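Call for participants: the Istbridge Home Remedies Trial
Posted 01/12/2020

We are looking for adults in Istbridge and Utmont who use something for a sore back that they can't quite defend. Magnets, copper, wheat bags, liniment from the market, a tea your aunt swears by, a particular way of lying on the floor. If you own it and you use it, we'd like to hear from you.

I should say up front that I doubt most of it works. My name is Maarten Verschueren and I have spent a good part of my working life reading claims about back pain, and the claims haven't improved much in that time. Vy Hứa, who runs the study with me, is more generous. She grew up in a house that smelled of medicated oil and thinks there may be something in the rubbing, if not in the oil. We have agreed to disagree until the numbers are in.

You don't need to share either view. We want people who believe in their remedy, people who think it's rubbish but keep using it, and people who have never thought about it.

What we're asking

The trial runs for 24 weeks. For the first part you carry on exactly as you are and fill in a short diary each evening. It asks how your back was, what you used, and whether you did anything out of the ordinary, such as shifting furniture or driving to the coast and back. For the second part you'll be put in one of 3 groups by draw. One group keeps its remedy. One group swaps it for something we supply that looks and feels much the same. The last group goes without.

Please think hard about the last group before you apply. In our pilot a fair few people said they were happy to go without and then weren't. One gentleman posted his heat pack back to himself. If giving up your remedy would upset you, don't sign up, and no hard feelings.

There are also 5 visits to our rooms on Mertens Street in Istbridge, upstairs from the old haberdashery. Each takes the better part of an hour. You'll do some bending and reaching, fill in a questionnaire, and talk to Khoa Trịnh about your diary. He is patient about bad handwriting. There is a lift, but it's slow and it labours a bit, so allow time. Parking behind the building is metered.

Who can take part

You need to be 18 or over, have had an ordinary sore back on and off for at least a year, and be using at least one remedy that wasn't prescribed. You need to be able to get to Istbridge. We can't cover travel from further out than Bendden, and I'm sorry about that, because we've had some very good letters from further out than Bendden.

You can't take part if you've had back surgery, if you're pregnant, if you have a pacemaker (this is on account of the magnets), or if you sell the remedy you're using. That last rule caused some grief in the pilot. It covers your spouse selling it too, and it covers any scheme where you get a discount for signing up your neighbours.

If your pain is new, severe, or comes with numbness or trouble with your bladder, see a doctor now. Don't wait to hear from us.

What you get

We pay $460 for the full trial, in parts, after each visit. Tea and a biscuit. A plain-language copy of the results, whichever way they fall. You can pull out whenever you like without giving a reason and you keep whatever you've been paid to that point.

What you don't get is treatment. I have seen plenty of notices like this one which hint that joining a study will do you good. I have no grounds for saying so. You may feel better by the end of it, as sore backs often settle on their own, and that is precisely the nuisance we're trying to get around. It's also why the diary matters more than the visits. People remember a bad fortnight as a bad year, and they remember the cure as arriving the day they bought it.

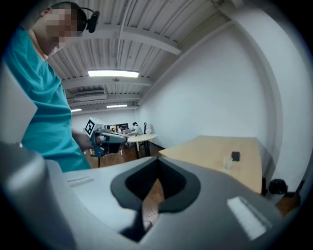 Where the money comes from is a fair question, and one I'd ask. The study is paid for out of a bequest left to the Mertens Rooms, and no maker or seller of any remedy has put in a cent. One offered. We wrote back politely. Lợi Triệu keeps the accounts and will show them to any participant who asks, and so far the only person who has asked is my brother-in-law.

Your diary is stored under a code. Your name and address are kept separately in a locked cabinet and shredded once the final payment has gone out. We won't name the remedy brands in our report either, however tempting.

How to apply

Ring the Mertens Rooms during office hours and ask for Vinh Tăng, or write to him at the same address. Tell him your age, your suburb or town, what you use and how often. A paragraph is plenty. Please don't send the remedy itself. We have a drawer full of them already and one of them leaks.

Vinh will ring you back with a few questions, and if it all lines up he'll post you an information sheet and a consent form. Read the sheet with a sceptical eye, and if anything in it sounds like a promise, let me know and I'll take it out. Interpreters can be booked in Vietnamese and Dutch at no charge to you. For other languages, ask and we'll try.

Applications stay open until the groups are full. Visits finish in May, and anyone who applies after the places have gone can ask to be kept on a list for the next trial, which Vy would like to be about knees.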